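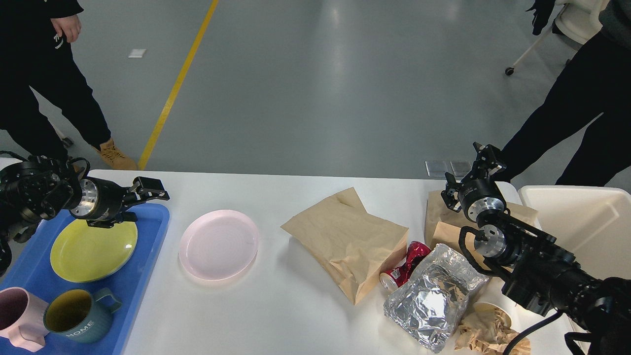 **Clearing up after lunch: my notes (4 min)**

- Say hi, thank Dinesh Khurana for the slot!
- Start with the dishes. Mugs and plates go on a tray first, so one trip does it (I love a tray).
- Then the trash: paper bags, cups, foil. Cans go in their own bin. Ask who crushes theirs!
- Story: the Primon picnic, 200 people, 5 bins. Slow down here, it's a fun one.
- Hand out the sorting sheet, then questions.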